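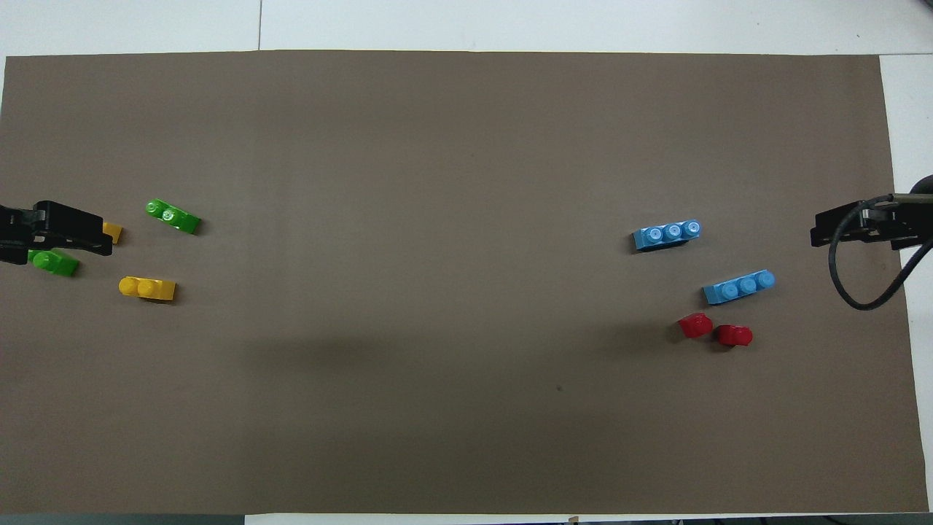 Brownish-grey paper, with a few small bricks on it.

I've been meaning to write up my marinade and brine notes since September, when I did a big batch of chicken thighs for a garden do and three separate people asked me what was on them. The answer was yoghurt, mostly. So this page is all the things I do to meat, fish and the odd cauliflower before it goes anywhere near heat, in no sensible order, with a few warnings where I've ruined somebody's tea.

Yoghurt marinades

My favourite, and the one I'd start with if you've never bothered before. Full-fat plain yoghurt, not the low-fat stuff, which goes watery and slides off. For a family-sized tray of thighs I use 300 g of yoghurt, a good teaspoon of salt, two fat cloves of garlic grated to a paste, the juice of half a lemon and whatever ground spice I fancy. Cumin and a bit of turmeric is the usual. Stir it all in the bowl before the chicken goes in, or you'll get one very garlicky thigh and a lot of plain ones.

Leave it in the fridge overnight if you can. If you've only got an hour it's still worth doing, but slash the meat a few times first so it gets in. Wipe most of the yoghurt off before cooking – I know it feels like a waste, but a thick coat burns in patches and steams everywhere else. What's left clinging on will brown beautifully.

Any marinade that has had raw chicken in it goes down the sink. Don't be tempted to spoon it over at the end. If you want sauce, keep some back in a separate pot before you start.

Go easy on the lemon

I used to think more lemon meant more flavour, and I gave us all some very chalky prawns that way. Acid cooks the outside of delicate things. Fish gets fifteen minutes in anything sharp, twenty at the outside. Prawns the same. Chicken breast can have a couple of hours, and a shoulder of lamb will put up with almost anything you throw at it.

Fresh pineapple is worse! It's lovely with pork but it turns the surface to mush if you forget about it, and I have forgotten about it. Tinned pineapple doesn't do this, so if you're the sort who gets distracted (hello) use tinned.

A plain brine for chicken or pork

Brining sounds like a faff and it really isn't. Salt, water, a bowl that fits in the fridge. I dissolve 2 tablespoons of fine salt in a litre of cold water, add a spoon of sugar if it's pork, and that's the whole recipe. You can put bay leaves and peppercorns in. I do when I remember, and I can't say I've ever spotted the difference.

Chops want an hour or two. Chicken breasts the same. A whole bird can go in overnight, but then don't salt it again before roasting, and be careful with the gravy, as the juices will be salty already. My first brined chicken made a gravy you could have gritted the drive with.

Dry it properly afterwards. Kitchen paper, inside and out, then back in the fridge uncovered on a plate at the bottom for as long as you've got. Damp skin never crisps.

Bags or boxes?

I've gone back and forth on this. A zip bag uses much less marinade because you can squeeze the air out and it all hugs the meat. A box is easier to wash and doesn't leak down the back of the salad drawer. These days I use a Vureo box with the clip lid for anything wet and I turn it over when I go past the fridge. It's stained orange from paprika and I've stopped caring.

If you do use a bag, stand it in a bowl. Every time. Even the good ones.

Don't marinate in a bare aluminium tray, by the way, at least not with lemon or vinegar. It can make everything taste faintly of coins. Glass, china, plastic or stainless steel are all fine.

Soy and honey

This is the one the kids ask for. Equal spoonfuls of soy sauce and runny honey, a knob of ginger grated in, a splash of oil. No added salt at all. Good on salmon, very good on chicken wings, and good on thick slices of aubergine if you score them first.

It catches like mad, though. Line the tin, keep the heat medium, and put the honey on for the last ten minutes if your oven runs fierce. Mine is an old Darko with one hot corner, so I turn the tray halfway and swear a bit.

Vegetables and cheese

Veg don't soak up marinade the way you'd hope. Mushrooms do, and aubergine, but peppers and courgettes just sit there getting slippery. I cook those plain with oil and salt and tip them into the marinade while they're hot. Far better, and there's no raw meat involved so you can eat every drop.

Halloumi needs no salt, obviously. Oil, chilli flakes, dried oregano, half an hour. Pat it dry and into a hot pan.

For 600 g of firm tofu, press it between two plates with a tin of beans on top for half an hour before you do anything else. Then the soy and honey, or soy and peanut butter loosened with hot water.

Freezing it ready to go

I wish I'd started this years ago. Put the raw chicken and the marinade in the bag together, squash it flat, label it, freeze it. It marinates as it thaws in the fridge, so you get it out the night before and there's nothing to do but cook. Flat bags stack like books and thaw much quicker than a lump.

Write on the bag before you fill it. A pen won't take on a cold greasy one, and in the freezer the yoghurt ones all look exactly the same.

Yoghurt, soy and oil-based marinades all freeze well. I leave out fresh soft herbs and add them on the day. Lemon juice I halve, and squeeze the rest over once it's on the plate.

Next page will be rubs, once I've got to the bottom of why my mustard one keeps going claggy.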